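Looking after older game discs and consoles
Farkton Games help pages, by Noeline Ashby. Updated 6/22/18

Most of the discs we get sent for trade-in could have been kept in better condition with a few minutes' care. These tips are for CD and DVD based games, and for the consoles that play them. Cartridges have their own page.

1. Handle discs by the edge
Put a finger through the centre hole and your thumb on the rim. Press the hub of the case down before lifting the disc. If you pull at one side while the hub is still gripping, you can crack the inner ring, and no shop can repair that.

2. Check before you clean
Tilt the disc under a desk lamp. Fingerprints and dust will come off. Fine scratches running from the middle to the edge rarely stop a game loading. Scratches that follow the curve of the disc are worse. Look at the label side too, as pinholes there mean the data layer has gone.

3. Wipe in straight lines
Use a clean, soft cloth that has been washed without fabric softener. Start at the centre and wipe straight out to the rim, then turn the disc a little and repeat. Don't rub in circles. For sticky marks, dampen the cloth with water and one drop of washing-up liquid, then go over the disc again with plain water and let it dry on its edge.

Kitchen roll and old T-shirts with printing on them are too rough. Shake the cloth out first so you aren't dragging grit across the surface.

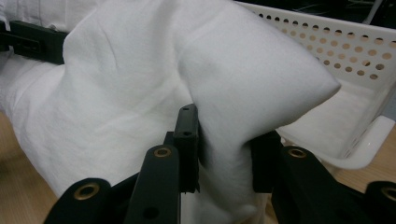 4. Leave the toothpaste alone
It is an old trick and it does sometimes get a game past a bad spot, but it takes off plastic and leaves a haze. A proper resurfacing machine gives a better result. We charge per disc and won't run the same one through more than twice.

5. Store cases upright
Stand them like books, out of direct sun. Spines on Japanese editions fade quickly, the red ones most of all. Keep the paper spine card inside the case if you don't want it to tear. Stacks of loose discs on a spindle will scuff each other.

6. Dust the console
Unplug it first. Brush the vents with a dry paintbrush and leave a hand's width of space behind the machine. A shop-bought lens cleaning disc is worth trying once if games take several goes to load.

7. Back up memory cards
Copy your saves to a second card before you lend or sell anything. Never take a card out while the console is saving.

Recent items
Skellel Quest: Import Edition, item 1308
Laxdal Racing 2, boxed with manual, item 1695
Furker replacement disc cases, pack of 14
Furker disc wallet, holds 128
Cleaning cartridge contacts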